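Flustcombe Kitchen Tasks: where we are with the demonstrations

To: Toivo Suominen, Lindqvist Fund
Covering the second half of the collection phase

Hi Toivo,

You asked for something you could read over a coffee, without the spreadsheets, so I'm going to just tell you how it's going and you can shout if you want the numbers behind any of it. The formal tables go in with the June report as usual.

The big news is that we now have 1,500 usable demonstrations in the can! That was the target in the proposal for the whole collection phase, and we got there with a bit of time to spare, mostly thanks to the stretch after New Year when the arms behaved themselves and we could run morning and afternoon sessions back to back. "Usable" means a person has watched the recording from start to finish and signed it off. We throw out anything where the operator got stuck and had to back up a long way, or where one of the camera streams dropped. We keep the small fumbles, though. If the gripper misses and the operator calmly goes in again, that's good teaching material, and Meton (our training code, you'll remember it from the kickoff) seems to do better with those left in.

The tasks are the same 12 we agreed on with you, all tabletop food and dish handling: produce from plate to basket, basket back to plate, cups onto a tray, that sort of thing. Each one gets recorded with the objects in lots of different places and at different angles. Early on we were too tidy about this. Everyone has a natural spot where they put a plate down, and when we plotted the starting positions from the fall sessions they were all bunched up in the middle of the table like sheep. Now the setup screen tells the operator where to put things before each run, and the spread is much healthier.
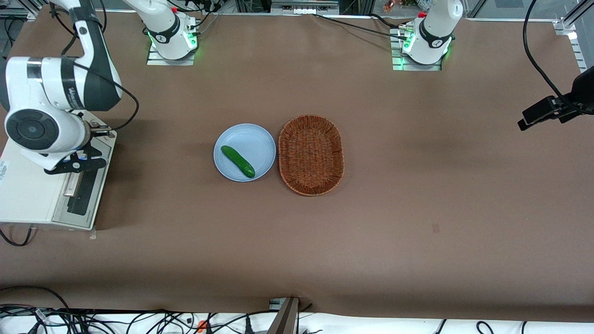

This page was last changed on March 21, 2019.

The cucumber has become our problem child, and I mean that fondly. It's long, it's bumpy, and when it lies at a diagonal on the plate the gripper has to turn to match before it closes. Operators do this without thinking. The trained model has a habit of coming in straight and grabbing at whatever it gets, and then the cucumber swings around on the way to the basket. We've put a lot of extra cucumber runs into the schedule because of this, with the angle changed every time, and the last model we trained turns its wrist noticeably earlier. Still not early enough for my taste. Shorter, rounder things are in good shape.

We also went back and forth on the table surface. Brown paper won. It's cheap, it doesn't throw glare back at the cameras, and we can tear it off and lay down fresh when it gets scruffy. The one catch is that marks build up on it, and Aria, who looks after the training runs, got worried that the model might be using them as landmarks. She trained one version on paper from a single week and tested it on a new sheet, and yes, it got a little worse. So we change the paper more often now and note the change in the log.

Things that went less well: we lost about 24 recordings in January to a clock problem, where the arm data and the video drifted apart and we didn't catch it until review. There's a check at the start of every session now, and it refuses to record if the two don't line up. Cabling is the other sore spot. We've got a lot of it along the front of the table and I'd like to spend a little of the equipment line on proper routing before we move to the longer tasks. It's a small amount and I'll send you the quote separately.

On people, we have 2 trained operators, and that's enough for the current pace but thin if somebody gets the flu. I'd like to train one more before summer. It takes a good while before a new person's demonstrations are smooth enough to keep, so the sooner the better.

Next up is the two-arm work, where one arm steadies the basket while the other one loads it. We've done a few trial runs and they're slow and kind of funny to watch, but the recordings are clean. I'd expect to have a proper batch for you to look at by June, along with the first side-by-side results against the one-arm version.

Come by Flustcombe if you're passing through. Just give me a day's warning so I can get you a turn on the controls.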